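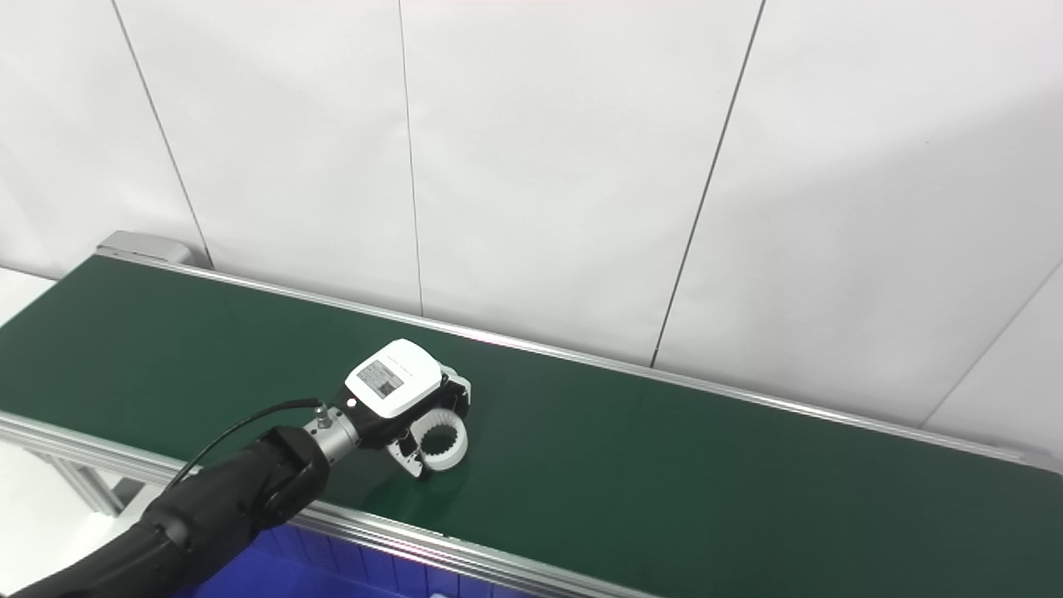 Conveyor with a dark green belt

Jaltinstead Members' Forum: Skin and Hair Care
Topic: Retinol cream on dry hands

S_Zawadzka wrote:
Members are asked for their experience with Prunard night cream on the backs of the hands. I have applied it every evening since May. The age spots are lighter, but the skin over the knuckles has begun to peel.
Stanisława Zawadzka

coldframe13 replied:
Every evening is too often. I would suggest two evenings a week, with a plain ointment on the others. 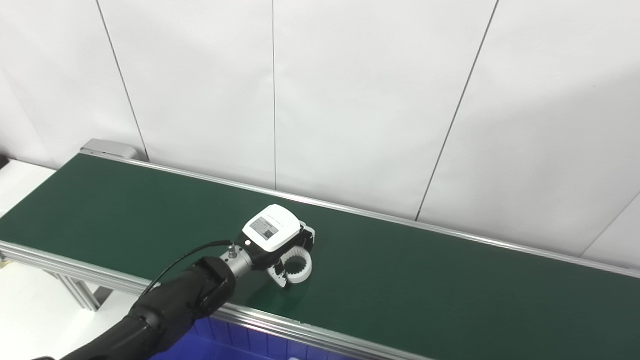 Re: Retinol cream on dry hands
Urszula Szczepańska replied:
I must disagree with the previous member. Peeling skin should be left alone until it has healed, and the cream should be stopped completely during that time. Daily sunscreen, at least SPF 15, matters more for spots than any night cream.

coldframe13 replied:
I accept the point on sunscreen. I do not agree that a full stop is required for mild peeling.

S_Zawadzka wrote:
Thank you both. I shall stop for 13 days and ask the pharmacist at Czerwiński before I resume.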